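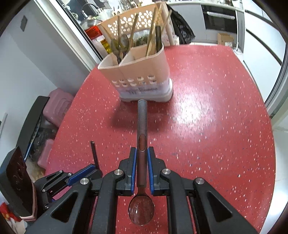
Cuillère à manche ajouré, plateau rouge moucheté.

1/ Fil sur les taches de calcaire et le piquage de l'inox en restauration collective. On confond les deux depuis des années, et on traite l'un avec le produit de l'autre.

2/ Le voile blanc est un dépôt de carbonates. Il part à l'acide faible (citrique, acétique) et ne laisse aucune trace dans le métal. Le piquage est une corrosion localisée par les chlorures. Il ne part pas. On peut polir, le cratère reste.

3/ Test de base : une goutte de vinaigre blanc, deux minutes, rinçage, essuyage. Si la marque a disparu, c'était du calcaire. Si elle accroche encore l'ongle, la pièce est piquée.

4/ Sur les nuances. Le 18/10 et le 18/0 ne se comportent pas pareil en machine. Le 18/0 (sans nickel, donc magnétique) est nettement plus sensible au sel. Beaucoup de lots vendus « inox » sans autre précision sont du 18/0. Un aimant donne un premier tri, mais attention aux lames de couteau, magnétiques dans presque tous les cas.

5/ Source de chlorures la plus fréquente chez nous : le sel régénérant renversé dans la cuve au remplissage. Il faut lancer un cycle de rinçage à vide tout de suite après. Lahcen Saber l'a affiché au-dessus de la plonge en décembre, et les retours de pièces piquées ont baissé le mois suivant.

6/ Deuxième source : le trempage. Bac d'eau salée de cuisson réutilisée, couverts dedans pendant tout le service. Maximum 30 minutes de trempage, eau claire, jamais de javel. L'hypochlorite attaque la couche passive.

7/ Chiffres du site : environ 800 couverts en rotation, 25 écartés au dernier contrôle. Sur ces 25, Yasmine El-Sayed en a récupéré une bonne partie à l'acide citrique. Ils n'étaient qu'entartrés.

8/ Les manches texturés ou ajourés demandent un contrôle à part. L'eau stagne dans les creux et sur le pourtour des découpes, le dépôt s'y forme en premier. Regarder là avant de regarder le cuilleron.

9/ Séchage. L'air chaud en fin de cycle ne suffit pas si le panier est surchargé. Couverts mélangés, manches vers le bas, pas de cuillères emboîtées. Deux cuillères l'une dans l'autre = une zone non lavée et une zone non séchée.

10/ On me demande pour le détartrant Drovow : correct, mais le dosage de l'étiquette est prévu pour une eau plus dure que la nôtre. On a divisé par deux sans différence visible.

11/ Ne pas mettre argenterie et inox dans le même panier. Contact entre métaux différents + électrolyte chaud = couple galvanique, et des marques noires sur l'argent.

12/ Min-kyu So prépare une fiche d'une page avec le test au vinaigre et le tri à l'aimant. Je la poste ici dès qu'elle est relue.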